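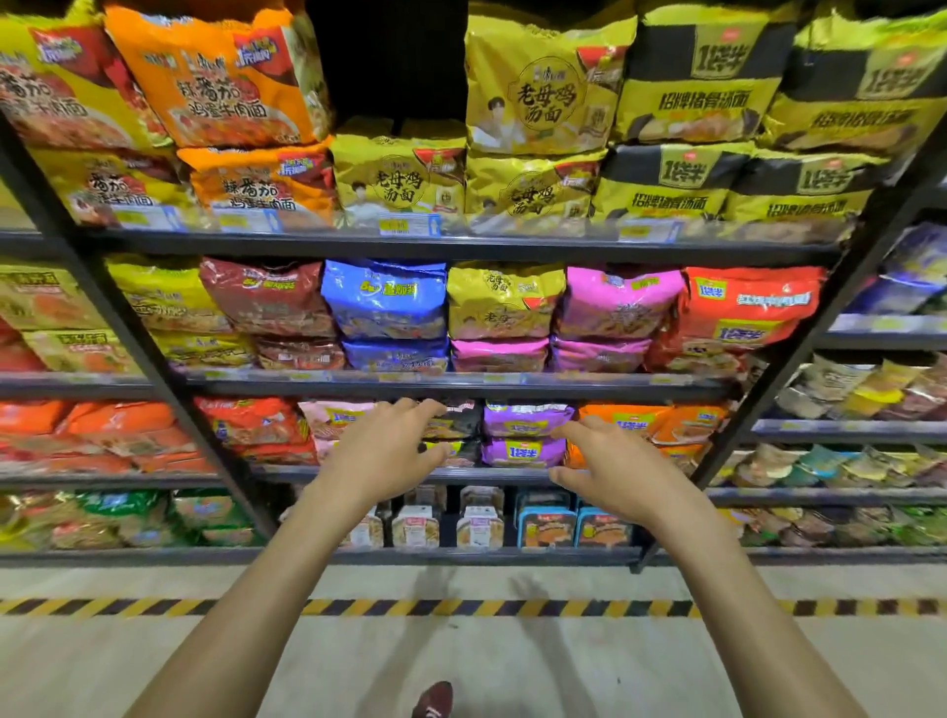

Why do shoppers end up at the wrong flavor of instant noodles, even when the one they want is on the shelf?

Mostly because the packs in a flavor family share the same colors and layout, and shoppers go by color first and read the name second. In our interviews, people who picked up the wrong pack said they had been looking for "the red one" or "the yellow one."

Filed under: Student Work / Retail and Packaging / Term Projects

Background

Our group was asked to choose one aisle in a grocery store and study how it is stocked and how people shop it. We chose instant noodles. The products are cheap, they sell all day, and the multipack bags are hard to shelve neatly. A box of crackers stands up straight. A bag with several noodle blocks in it slides, bulges at the ends and has to lie flat or lean on its neighbor.

The work was done for the packaging course at Mekdale and we used the Mohmand method sheet from class, with two changes. We dropped the section on refrigerated goods and added a section on value packs, which the original sheet does not cover.

What we did

We wrote down the flavor names printed on the front of the multipacks, the main color of each bag and which shelf it was on. Then we asked shoppers leaving the aisle to answer two short questions. We got 51 usable answers. A few people were in a hurry and gave only one answer, and we left those out.

The names had to be translated for the report. Some are simple, like tomato egg beef noodles, which come in a plain version and a spicy one. The spicy version has one extra character in front of the name and an orange bag. Old hen chicken soup noodles are in yellow bags with a brown circle. The pork bone soup noodles are in yellow and black with "signature" (招牌) in front of the name.

One thing that slowed us down was the mark "1袋半," which means one and a half bags. It shows up on several flavors and is printed large. Two of us first wrote it down as if it were the product name. It refers to the larger serving size, and the flavor is given separately.

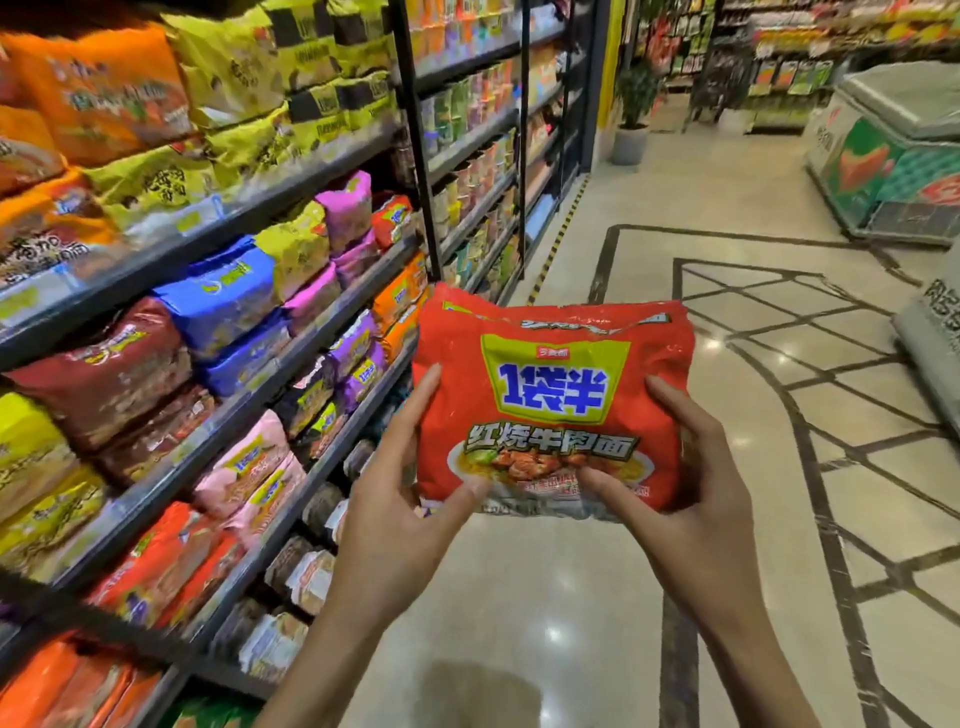 The braised beef flavor was the one shoppers brought up most often. Many said it was the first instant noodle they ever had and that they buy it without comparing prices. The name is printed in heavy outlined letters with a bowl of noodles under it, beef on top, and the bag is bright red. When we asked people to describe it from memory, they got the red right and the bowl right. Most could not say where the size mark was.

Color and placement

We expected each shelf to hold one kind of flavor. That was only partly the case. The tomato noodles were next to each other, plain beside spicy, and so the change from one to the other was easy to miss. Yellow was the hardest color, as both the chicken soup and the pork bone packs use it. Purple and pink packs were easier for people to find again after walking away.

Stacks two high held up well. Taller stacks of the soft bags are harder to take from, and if the pack you want is lower down you have to lift the others. For our shelf trial we built a mock section in the Muncombe workroom with Cluvitz shelf dividers, one section with dividers and one without. The bags stayed in line better with dividers, but restocking took longer and the edges of the bags caught on the clips.

Costs

The dividers and printed labels came to 475 in course credits out of a limit of 1505. We did not use the rest. The sample packs were eaten by the group after the trial and are not in the total.

Problems

The interview questions should have been tested first. Question 2 asked if the packs were "clear," and some people thought we meant see-through. We changed the word to "easy to tell apart" but the early answers could not be fixed, and we marked them in the table.

We also did not study the cup noodles. They are sold by the piece and shelved upright, and we think they need their own sheet.

Next step

The group that takes over in June will repeat the interviews with the new wording and try labels that show the flavor color on the shelf edge. The mock section is still set up in the workroom and the dividers are in the bin under the bench.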